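Keeping a catch-all bin in the workshop (and getting to the bottom of it)

Every workshop I have ever been in has one container where the odd bits end up, and I've stopped feeling guilty about mine. A drawer is too small and too easily shut on the problem. A good deep metal bin, on the other hand, will take knocks and sharp corners for years, and you can see at a glance what has landed in it.

If you are buying one, look for sloping sides. Small things slide down to the floor where you can reach them, and a brush gets into the corners far more easily. Mine came from Tradska in January and I paid extra for the heavier sheet, which I haven't regretted once. A second compartment behind the first is lovely to have too — I use the back for things waiting to be mended and the front for things waiting to be put away.

Don't fret over scratches on the bottom. Bare metal marks the first time you drop a spanner on it, and after that you may as well enjoy it. 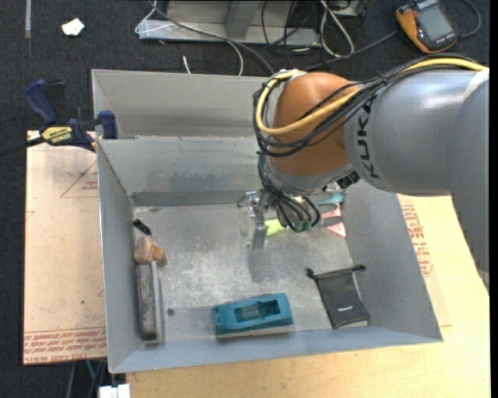
A grey metal bin holding a few bits, with a drawstring pouch on the right and a brush-like tool along the left wall.

Now, drawstring pouches. I am terribly fond of them and keep 4 on the go, for drill bits, spare fuses, picture hooks and the little keys that come with flat-pack furniture. Pull the cord snug before the pouch goes in the bin, or you'll be picking fuses out of the corners until teatime. Dark fabric hides grubby fingerprints nicely, but do tie a paper label to the cord so you know which is which.

Brushes want a bit more kindness. Lay them flat along one side with nothing heavy on the bristles, and knock the dust out over the doorstep first.

Plastic pieces with a hollow in them collect sawdust like nothing else, so turn them over and give them a good tap before you put them back on the shelf.

I empty the whole thing every 3 weeks, wipe the floor of it with a barely damp cloth and dry it straight away with an old tea towel. Anything I can't put a name to goes into a jam jar on the windowsill for a month. The jar is getting rather full.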